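Vestley Linen and Garment Reuse — progress report to the Fondeck fund
Last reported period to end of January

Work package 2: flattening and folding

Sorting at the Vestley site is complete for the first intake of 1,623 items. Folding started later than planned, as the Grellatov shelving was delivered without its dividers. The dividers are now fitted and 11 bays are in use.

White cottons are handled as a separate batch. Each piece is spread on the dark surface, squared at the lower hem and then folded across the middle. Pieces with a coloured trim stay in the same batch unless the trim has bled.

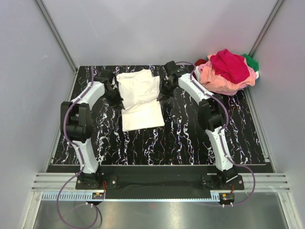
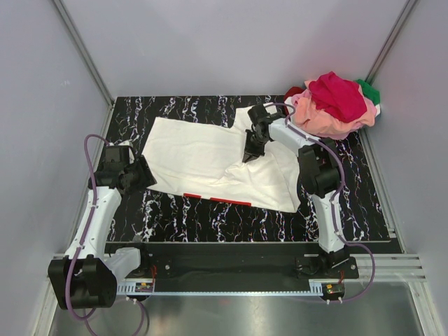 Page last changed: January, 16:40

Creasing remains the main cause of rework. In both views the white cloth is spread but still wrinkled in part, and a stack folded from cloth in that state leans once it passes five pieces. The second view also shows red along the hem, and a pile of clothes in the back corner. Trimmed items are to be folded with the hem inwards — this keeps the colour off the neighbouring piece in storage.

The Kikuchi folding guide has been adopted for shirts and tea towels. Bed linen is outside its scope and will follow our own sheet, still in draft.

Targets for the next period: 1,000 items folded and shelved; the draft sheet issued; rework recorded by bay. No change to the budget is requested. The underspend on shelving is carried forward to labels and storage bags.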